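Incident Report, Second Draft

1. Summary

On Jan 23, 2021, at the Kirville hall, the left tool of pair 2 closed on its operator's thumb and did not open on command. The thumb was bruised. The nail was lost later. Recording stopped for the rest of the shift.

I was the operator. I am also the safety lead for the floor, so I am writing the report on myself. Vulleck asked whether I saw a conflict in that. I said I did and they told me to go ahead.

The first draft was returned with one remark: "Remove the parts about how you felt." I have removed most of them.

2. Equipment

The tools are hand-held grippers supplied by Ondinetti. The operator holds one in each hand and does ordinary household work with them. The fingers on the older model are driven by the operator's own trigger. On the newer model a small motor assists the squeeze, so that people can work a full shift without sore hands. The motor has a release, worked by the index finger. It also has a force limit, set in software.

Pair 2 was the newer model. It had logged 1,043 closures since its last inspection. The inspection interval in the manual is 3,000. By the manual, then, there was nothing to inspect.

3. Conditions on the floor

The hall is one large room with a mezzanine along its upper walls. Several people work in it at the same time, at separate pieces of furniture, and they learn to keep out of each other's way. It is louder than you would expect. You can call out in there and have no one turn around, a point I come back to in section 5.

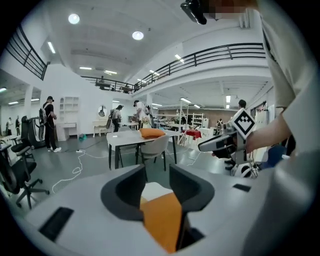
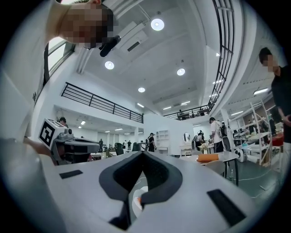

4. Sequence of events

4.1. I was folding a cloth. The left finger pad had picked up a thread, and I reached across with my right hand to pull it off. The procedure says to set the tool down and switch it off first. I wrote that procedure.

4.2. The fingers closed. I had not touched the trigger. I pressed the release and felt it click, and the fingers stayed where they were.

4.3. I pressed it again. The force went up. The log shows this as a clean step, from the holding value to the limit, and then a flat line. On the plot it looks like a curb.

4.4. The flat line lasts until I pulled the battery. I had to do this with my left hand, which was still inside the grip of the tool, by letting the handle go and working the battery door open from below with my fingertips. I had trained other people to do it in one movement. It cannot be done in one movement.

4.5. With the battery out, the fingers stayed shut. The gearing does not run backward without power. I had read this in the manual and had not thought about what it meant. I opened them with the handle of a spoon.

5. Response

I called out once, at 4.3. It was not loud. The person nearest me was bent over a table and did not look up, and I remember being relieved. (The reviewer may strike this. It seems to me a fact about the incident. An operator who is embarrassed calls more quietly, and the floor plan should allow for it.)

6. Cause

Baidoo took the tool apart at their shop and sent back two pages. The release switch was good. The wire from the switch had worn through where it passes the hinge, and the bare end was touching the line that carries the close signal. Each press of the release was read as a squeeze. The second press was read as a harder one.

I had reported a stiff hinge on the same tool in November. The ticket was closed with the note "within tolerance." I checked who had closed it. The initials are mine.

7. Actions

7.1. All tools of the newer model are out of use until the wire is rerouted.

7.2. Loss of the release signal will cut motor power. Ondinetti has agreed to this in writing.

7.3. A manual opening lever will be fitted. Until then a flat bar is to hang at each table. For the first week we used spoons.

7.4. The safety lead will not close tickets the safety lead has opened.

7.5. Operators will call out loudly. I held a drill for this. I went first, and it took me two tries to be heard from the mezzanine.

8. Open items

The thread was still on the pad when the tool came back from Baidoo. It was in a small bag, labeled as evidence, with a part number. I have not been able to find out what the part number refers to.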